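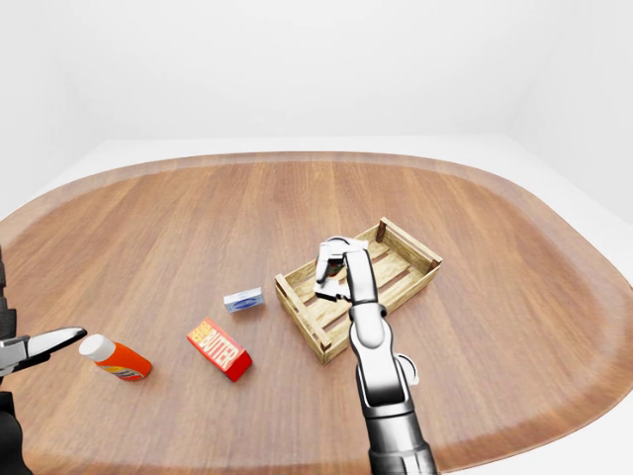

The Long Table Returns to Steronthorpe

By Merja Saarela
November
Shared 400 times | 4 comments

The parish of Steronthorpe has held a common supper at the close of the apple harvest for as long as its written records run. The custom lapsed when the old drying hall was let for storage, and for many years the only trace of it was a line in the parish accounts setting aside money for candles. Last autumn the supper was held again. This year it has been placed on a regular footing, with a small grant from the Dotell Fund for Rural Customs and a written agreement between the parish and the growers.

The revival owes much to the work of Mahlet Endale, a historian of food who came to the district to study orchard leases. Among the papers she was given to read were the letters of a tenant farmer who described the supper in detail: who sat where, what was served, and which families were not on speaking terms. Dr Endale's account of the letters was printed as a short booklet and sold out within the season. A second printing is in hand.

"The letters are mostly complaints," she told this magazine. "He thought the cider was thin and the speeches too long. He went every year all the same, and he wrote down everything he ate."

From the letters it has been possible to rebuild the order of the meal. Barley broth came first, followed by cold ham with pickled pears, and then a baked pudding of apples and stale bread. The pudding was known locally as a brirk, a word found nowhere else in the county. Dr Endale believes that it may be connected with Brirkska, the name of an outlying farm where the bread was once baked, although the earliest mention of the farm is later than the earliest mention of the dish. The question remains open.

The apples themselves presented a greater difficulty. Of the varieties named in the letters, only 2 are still grown in the parish. One is a hard green cooker that keeps until spring. The other, a small russet, had been reduced to a single row behind the school. Marthinus Baloyi, who manages the largest of the surviving orchards, took cuttings from that row and has grafted them on to new stock. The young trees are not expected to bear properly for several years, and until then the pudding will be made chiefly with the cooker.

Mr Baloyi has also reopened the question of picking dates. Modern practice in the district is to clear each orchard in one pass. The older method was to return to the same tree again and again over a fortnight, taking only the fruit that came away with a turn of the wrist. It is slow work and cannot be justified for fruit sold by weight. For the supper, however, the growers have agreed to set aside one orchard to be picked in this manner, and any household in the parish may take part.

Seating at the supper follows the old rule, under which no household may sit together. Places are drawn by lot at the door. The rule was disliked in the farmer's day, and the organisers report that it is disliked still. It has nevertheless been kept, and those who decline their place are asked to serve the broth.

The parish has received enquiries from further afield. Kwesi Arthur, who has written on harvest meals in several countries, attended last year and spoke briefly after the pudding. He drew a comparison with Cisternas, where a similar meal is held at the end of the grape picking and where the lots are drawn by the youngest person present. The suggestion was well received, and Steronthorpe will adopt it this year.

The supper begins at six in the evening in the drying hall. Places are free to residents of the parish, and a limited number are held for visitors, who should apply in writing to the parish clerk. Guests are asked to bring their own spoon.

Comments (4)

W. Trindade
My grandmother made brirk with the crusts left on and a good deal of nutmeg. Is nutmeg mentioned in the letters?

Mahlet Endale
Mr Trindade, it is mentioned once, with disapproval. I should be very glad to see your grandmother's recipe if it was written down.

hillside_pip
Will the russet cuttings be offered for sale? We have a south wall doing nothing.

Orchard Lane
I served the broth last year. I will be serving it again.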